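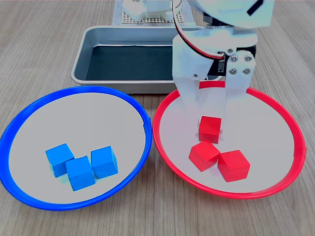
The Traltel daypack replaced my old Pollock in February. Fabric is coated nylon, 366 grams empty, with a roll top and one internal sleeve. Shoulder straps are stitched through a webbing anchor — the Pollock's were glued and stitched, and one let go on the Masberg track.
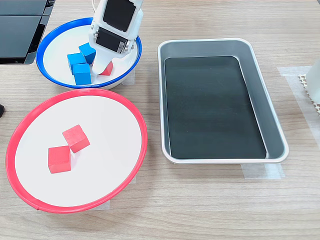
Colour is the weak point. Mine is sold as slate and looks black in anything but full sun, so small items vanish inside. I now use coloured pouches: red for first aid, blue for chargers and cables. One red cube beside three blue ones in a white bowl is easy to pick out, and a pale liner would do the same job here. Inix makes one in light grey, but it costs 200 grams and takes up the sleeve.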